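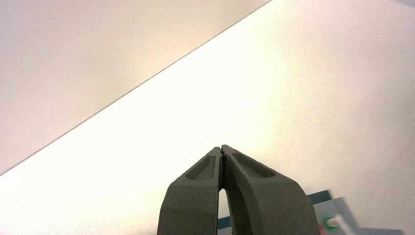

**Bench notes, June**

The training board now has its own place on the white table at Temham. Riet Declercq has logged it as item 251. The four push buttons sit in a two-by-two square – blue and red at the back, yellow and teal-green in front – with the two toggle switches to their right. 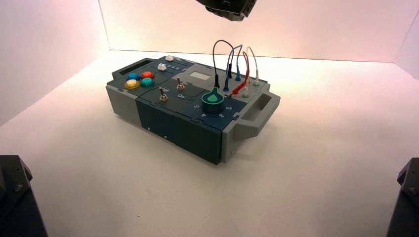
## Leads and sockets

Return leads to the board after use. Report bent plugs to Lotte Prins, extension 49.

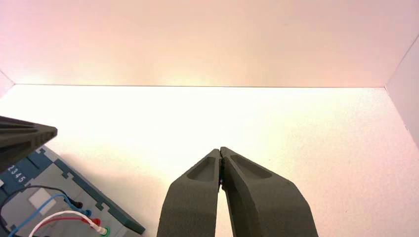 *Training board with black, blue, red and green sockets.*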